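Bodier Flat Strip, 6 outlets with USB

Home > Desk and Workshop > Power > Flat Strip

Item 300-42
White
In stock, ships from the Clumum warehouse

I have a soft spot for a good power strip, and the Flat Strip is the one I keep buying for my own desk. It's white, it's plain, and it has six outlets in two rows of three across the top, with three USB ports stacked in a column at one end. The switch sits at the other end, near where the cord comes out. Whoever laid that out has spent some time poking at the wrong end of a strip with a finger while holding a coffee!

The outlets take more than one kind of plug, so a bench with gear bought in different countries (ours is a mess that way) can run from the same strip. Plugs go in with a firm push the first few times and then loosen up a little. They stay put, and I've never had one sag out of its slot the way they do on cheap strips after a year.

What I like best is the shape. It's wide and low and lies down flat on a table, face up, so you can see every outlet at once. Long skinny strips look tidy in the package, but put two chargers side by side on one and the middle slot is gone. Two rows give you a bit more room to play with. A fat charger at the outside of one row can hang over the edge and leave the others alone.

On the table or under it?

Both work, and people here are pretty evenly split. Josefien Hermans in our returns room keeps hers right in the middle of the bench because she plugs and unplugs things all day long, and crawling under a table for each one gets old by lunchtime. I'm an under-the-table person at home and an on-the-table person at work. If you swap devices a lot, put it on top and run the cord off the left or right side, wherever nobody's feet go. If everything stays plugged in for months, put it on the floor against a table leg and forget about it, though do pull it out and dust it now and then.

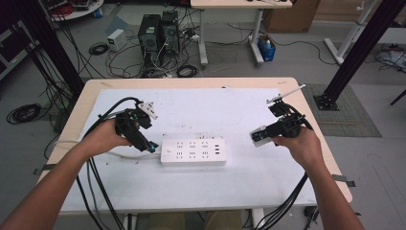 Which end should face me when the strip is on a table?

Turn it sideways so the long edge faces you. The switch end goes toward the wall outlet, which keeps the cord short and straight, and the USB end goes toward whichever hand you pick up your phone with.

A few things to know before you order

The cord leaves from the switch end and there's no version with the cord at the USB end. We asked Bodier and they said no plans. If your wall outlet is on the right side of the table, you can just spin the strip around. The USB column will then be on your left, and you'll get used to it in a day or two.

The ports are for phones, headphones, small lamps and that sort of thing. A laptop should go on its own charger in one of the outlets.

The housing is white and it shows everything. Pencil dust, glue, the gray smudges you get from handling tools. A barely damp cloth takes most of it off, with the strip unplugged from the wall first, please, and left to dry fully before it goes back in. I've had good luck with a soft white eraser on the stubborn marks. Skip the strong cleaners, they leave the plastic dull.

One strip, one wall outlet. Don't plug it into another strip, and don't plug another strip into it. Heaters, kettles and hair dryers go straight in the wall. The load limit is printed on the label on the underside and it's worth reading before you fill all six outlets.

Keep the cord out of walkways, and leave it uncoiled while it's in use. A tightly wound cord with a lot of current going through it gets warm, and there's no good reason to cook it. If you have slack left over, lay it back and forth in loose curves behind the table.

Good company for it

Votik cable sleeve, black. Wonderful if you have a thick bunch of cables going off one corner of a table and down to the floor. It opens along the side so you don't have to unplug anything to get it on. We cut it with ordinary scissors.

Bednárik table clips, bag of 8. They grip the edge of the tabletop and hold one cord each. I use two for the strip itself and the rest for charging cables that would otherwise slide off the back every single time I let go of them.

Votik small floor bin. For all the bits that collect under a work table. It comes in blue or gray, and the blue is lovely.

What customers wrote

"Bought one for the sewing table and went back for a second. I can see the switch light from across the room and I don't worry about leaving the iron's outlet on." We had to write back to Darnell Bellamy about this one: irons go in the wall! Glad he likes the strip, though. He has since moved the iron.

"Wider than I expected. Measure your cable tray first, mine was too narrow and the strip lives on top of the table now. Works great there." Fitzgerald Marchetti

"Four stars because the cord is a little stiff out of the box. It relaxed after a few days laid out straight." Volker Dreßler

"I teach a soldering evening and put one on each table. Students find the outlets without asking me, and that's all I wanted." Tobias Hutchins

In the box

One Flat Strip with attached white cord
One folded sheet with the safety notes
One paper tag for writing what the strip is for (handy if you own several)

Returns

Send it back within 42 days if it doesn't suit your table. It should be clean and the cord should be undamaged. Put the strip in its own box inside a shipping box and include your order number. Refunds go out once Josefien has checked it over.

Page updated April 2025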